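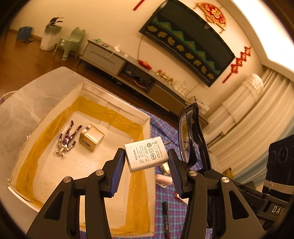
The Tovard language question is a long-running dispute over whether the island of Tovard should name a single official language before it can vote on full union with the mainland. The dispute is usually told as a quarrel between speakers of Judetti, the older island tongue, and those who favour English, though this leaves out a good many people who use neither at home. Supporters of a single language like to say that daily life cannot run on more than one. The claim is hard to square with the contents of most kitchen drawers, where a small white power adapter covered in Chinese print may be put to use by people who cannot read a word of it. Opponents have made much of such things, perhaps too much, as a court summons is a different matter from a plug.

Background
Tovard has had its own assembly for most of its modern history, but foreign affairs, defence and the currency are handled by the mainland. The founding charter says nothing about language. Later writers have treated this silence as a wise compromise, but there is little in the surviving papers to show that the drafters gave it any thought. The charter itself was written in English and put into Judetti afterwards, and the two versions differ in several places. The best known difference concerns the word for "resident", which in Judetti can also mean a person who merely owns land.

The Goodwin proposal
The present form of the argument dates from a speech by Ashton Goodwin, then a mainland candidate seeking delegates on the island. Goodwin told a meeting in the port town of Flukard that union would require English in schools, courts and public offices. He gave no legal ground for this, and none has been found since. His campaign later said he had been describing what voters on the mainland would expect, which is a weaker claim than the one he made from the platform.
Goodwin lost the island contest. His supporters blamed the reporting of the speech and his opponents credited it, but neither side had much to go on. Turnout was low, the weather was poor, and he had been behind in Flukard before he spoke.

The Chiang amendment
Oi-ling Chiang, an assembly member for the district of Lo, put forward an amendment that would have made English and Judetti equal in law. It was debated on Saturday, August 24, 2024, in a special sitting, and failed by 2 votes. Chiang described the result as a delay. It has been a fairly long one, and the text has not been brought back in the same form.
The cost of the amendment was disputed. The assembly's finance office put the number of public documents needing translation at 1,000, a figure so round that members from both camps questioned it. No list of the documents was ever published.

Public opinion
Polling on the question is thin and should be treated with care. A survey often quoted by union campaigners found that 27 per cent of islanders would accept English as the only official language. It was carried out by telephone, in English, and the wording of the question has never been released. A second survey, paid for by a Judetti teachers' group, put the figure at 16 per cent and has much the same faults the other way round.

Legal position
Mainland law sets no language test for union. Those who say otherwise tend to point to earlier cases of territories that adopted English on joining, but in each case the terms were agreed by treaty and bind no one else. The opposite view, that a language condition would be unlawful, is stated just as firmly and has also never been tested in court. A hearing planned for September was withdrawn by the parties before any ruling.

See also
Judetti language
Lo (assembly district)
Flukard speech
Tovard Assembly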